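Catinca Ardeleanu wants a machine that folds laundry, and she wants it to cost less than a used car. The build she leads with Amancay Fuentealba is called Bedside, it lives in a shared workshop named Gisten, and I went in expecting to be unimpressed. I have been promised a folding robot in every decade of my working life.

The plan is simple enough to say. People do the job by hand while holding a pair of grippers, the grippers record what they do, and a program learns from the recordings. Then an arm takes over. It's the "then" that bothers me. So far the pair have spent around $3000, most of it on parts, and the arm has yet to fold anything I would put in a drawer.

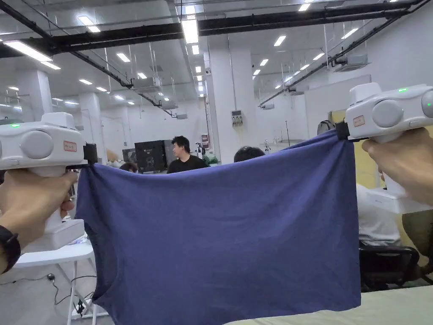
A sleeveless garment held up by its corners between two hand-held grippers at Gisten.

Ardeleanu started with towels and got bored. Clothes are harder. An armhole looks like a fold, a fold looks like an edge, and dark fabric hides both. She has 400 recordings saved and calls 29 of them good. I asked what was wrong with the others. "Me, mostly," she said. "I rush the second corner." Fuentealba, who writes the software, thinks the standard is too strict and would keep far more of them. They have been having this argument for months and I doubt my visit helped.

The clamp tips are the one part of the project I came away liking. The first set was made by Szabo, a small shop that does short runs, and they were too smooth to hold thin cotton. The second set bites better, but it leaves a pinch mark on anything soft. Fuentealba has ordered a softer rubber, due in February.

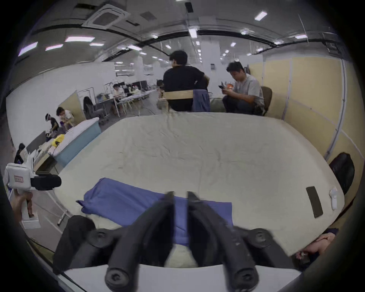
Could you build a pair of these grippers at home?
With a decent printer and some patience, you could manage the housing and the fingers, but expect to spend most of your time getting the two sides to close evenly.

Software is where my doubts get serious. The pair use a free training package called Rerkero, and a full run takes 32 hours on the workshop's shared computer. Change the table height or swap the sheet, and the results get worse. Fuentealba says more variety in the recordings will fix it. Maybe so. I have heard the same line from people with far bigger budgets, and their shirts still came out as lumps. 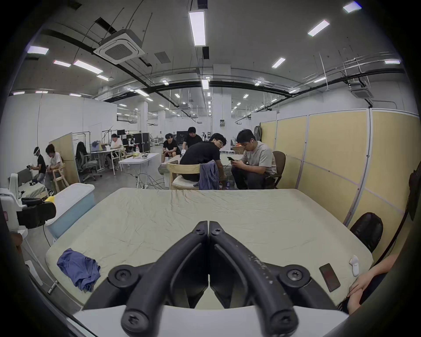

There is also the question of who would want one. Folding a basket of clothes takes me less time than a sitcom, and I can do it while watching the sitcom. Ardeleanu's reply is that her mother has bad hands and can't do it at all, and I didn't have a clever comeback to that. A slow machine would be fine for her, she said, as long as it didn't drop things on the floor.

Bedside's next test is one T-shirt, start to finish, with both of its makers standing back from the table. I've asked them to let me bring the shirt.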